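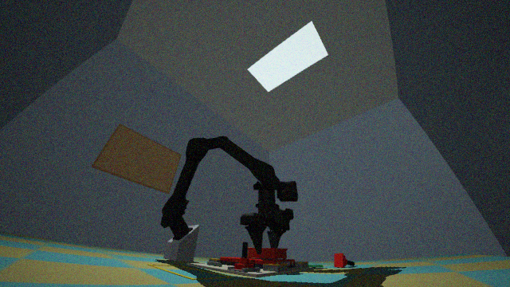 Home Guides Projectors Screens Sound Contact

Part 2: Getting the picture right
By Victor Mugo
May 22, 2025

Right, so by now your Trirkby should be up on its Fandmont bracket with the power lead tucked away, and you've probably already turned it on and had a bit of a look. Everyone does. I did it before I'd even found the remote batteries, and spent ten minutes watching a menu I couldn't get out of.

This part covers squaring the picture up, focusing it and getting the colours somewhere sensible. Put the kettle on first, because the projector needs a proper warm-up before any of it is worth doing. The focus on mine drifts a touch while the lens heats through, and if you set it cold you'll only be back up the ladder later on.

CAUTION: Don't look into the lens while the lamp is on, and don't let the kids do it either. If you need to wipe the lens, turn the unit off at the wall and wait for the fan to stop.

Squaring up

1. Close the curtains and turn the room lights off. You want it as dark as it'll be when you're watching something.

2. Press Menu, go to Install, then Test Grid. You should get white lines on black across the whole wall.

3. Slacken the two side knobs on the bracket by half a turn. No more than that! They hold the weight of the thing, and the projector will nod forward on you if you get carried away.

4. Tilt it until the bottom line of the grid sits along the bottom edge of your screen. Ignore the top for now.

5. Swing the bracket left or right until the two sides are the same height. Measure them with a tape. My eye told me it was spot on and the tape said otherwise.

6. Nip the knobs back up, one side then the other, and check the grid hasn't moved. It will have moved. Go back to step 4 and allow for it.

My screen is 152 cm wide, a pull-down one I picked up at the Ledolside market, and the zoom ring had plenty left over at that size from the back wall of the lounge. If yours is bigger and you've run out of zoom, the bracket has to come back further. There's no setting that fixes it.

NOTE: You'll see a Keystone option in the same menu. It bends the picture digitally to make it square, and it softens small text while it's at it. I leave mine on zero and do everything with the bracket. If your ceiling slopes and you really can't get it straight any other way, use as little as you can live with.

Focus

Leave the grid up and turn the front ring slowly until the lines in the middle go sharp, then walk over and look at the corners up close (a mate on the ring helps a lot here, otherwise it's back and forth, back and forth). If the middle is crisp and one corner is mushy, the projector isn't facing the wall squarely and you've got a bit more swinging to do. If all four corners are equally a bit soft, split the difference and move on. From the couch you won't pick it.

Colour

Out of the box the Trirkby comes up in a mode called Pop. It's very cheerful. It's also the reason the grass at the footy looks like cordial. The mode is there for bright rooms and I do use it for an arvo game with the blinds half open, but for films at night you want to start from Cinema.

1. Press Picture and choose Cinema.

2. Put up something with big flat areas of strong colour. Animation is great for this, because there's plenty of solid yellow or blue to judge and nobody's complexion to argue over.
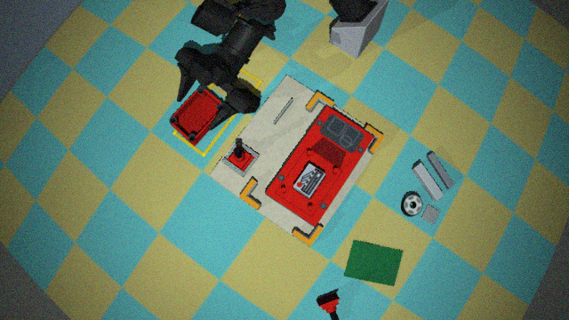
Yellow and turquoise squares, with a small red box.

3. Bring Saturation down until the colours look a bit dull, then creep back up and stop when they look solid. Reds go first. If a red starts to glow and you lose the shape of whatever it belongs to, you've gone too far.

4. Now find something dark. Raise Brightness until you can make out detail in the black parts, then drop it until the deepest black only just holds. Mine ended up 6 below where the factory had it, though my walls are a pale cream that throws light everywhere, so don't copy my number.

5. Set Contrast the same way using a bright shot. Clouds are good, or snow if you've got a ski film lying about.

6. Turn Motion Smoothing off, or leave it on Low for sport. Most films run at 24 frames a second and I like them left alone. My family is split on this one and the setting gets changed behind my back.

7. Save to User 1. If you skip this you'll lose the lot the next time somebody presses Reset looking for the volume.

CAUTION: Keep the vents on the left side clear by a good hand's width. I had a curtain blow across mine in the first week and it shut itself down halfway through a film with a red light blinking. It came good after a rest, but I've tied the curtain back ever since.

If the colours change

Give it a few weeks and have another look. New lamps settle, and mine went slightly warmer, so I redid steps 3 and 4 in June when the evenings were dark enough to bother. If you get a green tinge all over the picture, try a different HDMI lead before you touch a single setting. Push it in firmly at both ends, too, as the socket on the Trirkby is tight and it's easy to stop short.

Part 3 is sound, and you'll want the long speaker cable for that one.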